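Home | Products | Manuals | Support | Find a Dealer

Orkwood Panel Monitor: Setup Guide
Section 4: Mounting the display and connecting the current sensors

Reading time: 4 minutes 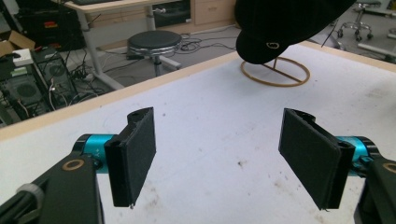

Complete Section 3 before you start. The breaker for the monitor circuit should already be installed and labeled, and the panel schedule should be up to date. If the schedule is missing or out of date, trace the circuits first. Wrong labels are the most common cause of readings that don't match the utility bill.

WARNING: The service conductors and the line side of the main breaker stay live when the main breaker is off. Only a licensed electrician should remove the panel cover. Follow your local code where it is stricter than this guide.

4.1 Before you open the panel

1. Shut down computers and other equipment that could be damaged by a sudden loss of power.
2. Turn off the branch breakers one at a time, then the main breaker.
3. Lock out the main breaker and hang a tag with your name on it.
4. Remove the panel cover. Keep the cover screws together, as they are often a special blunt type.
5. Check your voltage tester on a known live source, test the load side of the main breaker, then check the tester on the live source again.

Note: In a building with a standby generator, solar inverter or battery, open and lock those disconnects too.

4.2 Mounting the display

1. Pick a spot beside the panel where the sensor leads will reach without being stretched. The leads are 70 inches long and must not be spliced.
2. Hold the mounting plate level and mark the 2 screw holes.
3. Drill the holes and fasten the plate. In drywall, use anchors or screw into a stud.
4. Run the lead bundle through a listed bushing in an unused knockout. Do not pass leads through a bare metal opening.
5. Hang the display on the plate and push down until it clicks.

Caution: Do not mount the display on the panel door or anywhere that blocks the working space in front of the panel.

4.3 Connecting the main sensors

1. Plug the main sensor leads into ports A and B on the display. Do this before the sensors go on the conductors.
2. Open the first sensor and place it around one main conductor on the load side, with the arrow pointing toward the loads.
3. Close the sensor until the latch snaps. A gap in the core will make the reading low.
4. Repeat for the second conductor. Port A goes with leg 1 and port B with leg 2.
5. Tie the leads clear of the bus bars and breaker handles.

Note: Panels from the Szabó range have a narrow gutter. Use the slim sensors, part 743, which are sold separately.

4.4 Restoring power

1. Look over the panel for loose tools, wire scraps and pinched leads.
2. Replace the cover and all its screws.
3. Remove the lockout and tag, then turn on the main breaker.
4. Turn on the monitor breaker. The status light blinks amber while the display starts, then turns green.
5. Turn on the other branch breakers one at a time.

4.5 Checking the readings

With only the monitor circuit on, total load should be close to zero. Switch on a load with a known rating, such as a space heater, and compare. A heater on its high setting showed 1,257 watts in our Hekbridge shop, against a rating plate of nearly the same figure. Line voltage affects the result, so a small difference is normal.

If a leg shows a negative number, its sensor is on backward. Repeat 4.1 before you reopen the panel, then turn the sensor around. If both legs read zero, check that the plugs are fully seated in ports A and B.

If you use the Nirnora app, leave the display on and go to Section 5 for pairing.

Section revised 2026-09-30 by Kojo Ackah, field service. Replaces the August printing, which had ports A and B reversed in step 4 of 4.3.

We use cookies to remember your region and language. Accept | Manage settings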